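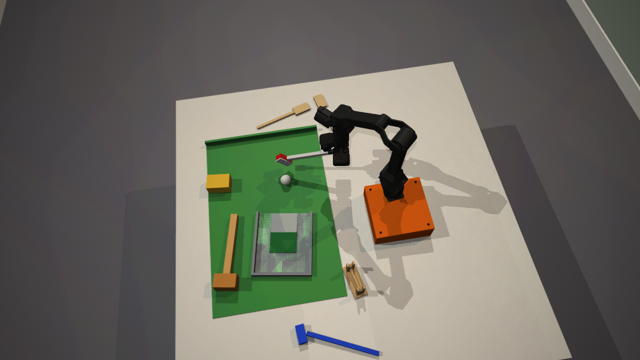

Petit putter et balle blanche sur un tapis vert, image de synthèse.

Fabriquer un tapis de putting pour la maison

Par Elīna Uibo — mis à jour le 20/04/2022

Un tapis de putting du commerce roule souvent trop vite et garde les plis de l'emballage pendant des mois. Celui que je décris ici se fabrique en un après-midi, avec une chute de moquette et un panneau. Il sert à travailler les putts courts, ceux que l'on rate le plus en février quand on n'a pas joué depuis l'automne.

Ce qu'il faut

Un panneau de contreplaqué de 15 mm, long de 163 cm et large de 40 cm
Une moquette verte à poil ras, un peu plus grande que le panneau
De la colle pour revêtement textile et une spatule crantée
Un cutter à lame neuve, une règle métallique
Du papier abrasif grain 120
Quatre patins en caoutchouc

Choisir la moquette

Prenez un poil bouclé et serré. Les modèles imitant le gazon freinent la balle de façon irrégulière et la font sauter au départ. J'ai utilisé une chute de la gamme Enberg, achetée chez Lundetier au rayon des fins de rouleau. Emportez une balle au magasin et faites-la rouler dans les deux sens : elle ira plus loin dans le sens du poil. Notez ce sens au dos avec un feutre.

Préparer le panneau

Poncez les chants et la face supérieure, puis dépoussiérez avec un chiffon à peine humide. Vérifiez la planéité à la règle. Un panneau voilé de 2 mm suffit à dévier un putt lent, et aucune cale ne rattrape cela correctement.

Coller

Déroulez la moquette la veille dans la pièce où vous travaillez. Étalez la colle sur la moitié du panneau, attendez le temps de gommage indiqué sur le pot, puis posez en chassant l'air du centre vers les bords. Passez ensuite à l'autre moitié. Chargez avec des livres ou des packs d'eau pendant une nuit.

Le lendemain, retournez l'ensemble et coupez le surplus au cutter, le long du panneau. Changez de lame dès qu'elle accroche. Collez les patins à 5 cm des angles.

Marquer les distances

Un trait de craie à 50 cm de la cible, un autre à 100 cm. La craie s'efface à la brosse, ce qui permet de changer d'exercice. Pour la cible, un jeton plat convient très bien : la balle doit passer dessus et s'arrêter juste derrière. Lwazi Tshabalala, avec qui je m'entraîne, préfère un élastique tendu en travers — la balle doit le toucher sans rebondir.

Entretien

Aspirateur sans brosse rotative, une fois par semaine. Rangez le tapis à plat sous un lit. Debout contre un mur, il finit par se cintrer.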